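# Skultulora teleop demos, simulated rooms

Demonstrations recorded by remote control in a rendered environment, for training and testing imitation policies on a parallel-jaw gripper. The set holds 537 episodes. Each one is a single attempt at a single task, driven by a person from start to finish.

Maintained by Siriporn Nakpan. Scene building by Boonmee Srisuk. Recording tools by Mahtab Azimi. Released January 1, 2018.

## What is in an episode

Every episode is a folder with the same files:

```
episode/
 wrist/ rendered frames from the wrist view
 states.csv joint positions, gripper opening, tool pose
 commands.csv operator input after scaling
 scene.json object poses at the first step
 meta.json task name, operator code, result
```

`states.csv` and `commands.csv` share a time column and have the same number of rows. Frames are numbered to match the rows. If the renderer dropped a frame, the number is skipped and the row stays.

Gripper opening is written as a value between 0 (closed) and 1 (fully open). Rotations are quaternions, scalar first. Positions are in meters from the robot base, not from the room origin. The two differ in every scene, so read the offset from `scene.json` before mixing them.

## How the demos were made

Operators held a six-axis hand controller and watched the wrist view on one monitor and a free room view on another. The room view was not recorded. Motion was relative: the arm moved only while the clutch button was held, and letting go froze the target pose. A second button opened and closed the fingers.

Operator codes are `sn`, `cn` and `rc`, for Siriporn Nakpan, Charoen Nakpan and Ratree Chaiyaporn. Most of the episodes are from `cn`. He tends to stop short of the object, open the fingers all the way, and then creep in. `rc` moves faster and corrects late. If you train on one operator and test on another, expect the approach phase to look different.

Each operator did a practice block before recording. Practice runs are not included.
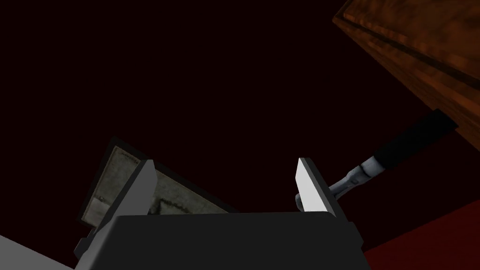

The wrist view sits behind the fingers and turns with the hand, so up in the frame is rarely up in the room. Code that assumes a level horizon will fail on this data. Furniture can come in from the top at a steep angle, the way the wood-grain cabinet does, and a long tool with a black handle may run in from the side and end behind a finger. When the tip is hidden like that, the pixels alone don't say how far away the tool is. Use the tool pose in `states.csv` if you need the distance. The palm block also covers a good part of the lower image at every step. We left it in. A mask is provided in `tools/palm_mask.png` for anyone who wants to remove it.

## Tasks

| Name | Short description |
|---|---|
| `reach_handle` | Bring the open fingers to either side of a handle and stop |
| `grasp_handle` | Same start, then close and hold |
| `lift_tool` | Grasp, then raise clear of whatever is near it |
| `place_flat` | Set a held tool down on a flat surface |
| `regrasp` | Let go and take hold again nearer the middle |

There are 5 tasks and 2 rooms, `plillmont` and `fliston`. Plillmont is the darker one. Room names are just labels and have no meaning outside this set.

## Results and failures

`meta.json` has a `result` field with one of three values: `ok`, `fail` or `unclear`. The operator set it right after the episode ended. Mahtab went over the `unclear` ones later and moved the ones she could settle from the state log.

53 episodes are marked `fail`. They are kept in the main folder along with the rest. Usual causes:

- one finger pushed the tool away before the other reached it
- the operator released the clutch too early and the arm stopped short
- contact in the simulator became unstable and the object shot off

The last kind is tagged `"physics": true` in `meta.json`. Drop those unless you are studying the simulator.

## Loading

```
python tools/load.py --root data/ --task reach_handle --result ok
```

This prints the episode list and returns aligned arrays. Add `--with-mask` to apply the palm mask. Python 3 only. The loader reads a whole episode into memory, so long `regrasp` runs can be slow on a laptop.

The `cherkaoui` branch has an older loader that swaps the quaternion order. Please don't use it for new work. It stays up so that earlier results can be rerun.

## Known problems

- Lighting is fixed per room. There is no variation in brightness, and dark backgrounds are common in the wrist frames. Policies trained here should not be expected to handle a bright room.
- Glossy surfaces are cheap approximations. Highlights on metal do not always move correctly as the wrist turns.
- Some furniture models have collision shapes larger than what is drawn, and the hand may stop a little before it seems to touch.
- Finger force is not recorded. The field exists in `states.csv` and is always zero.
- Operator input has a delay of roughly 2 rows relative to the arm state. It has not been corrected. `load.py --shift` will do it.

## Splits

Train and test lists are in `splits/`. They are divided by starting layout, so no layout in the test list appears in the train list. Please report which list you used. An earlier split from April was random by episode and gave scores that were too high; it has been removed.

## Changes planned

Ratree is recording more `place_flat` runs, which are thin in the Fliston room. Boonmee is fixing the collision shapes. Neither change will alter existing episode numbers.

Problems with a particular episode: open an issue with the folder name and the row number where it goes wrong.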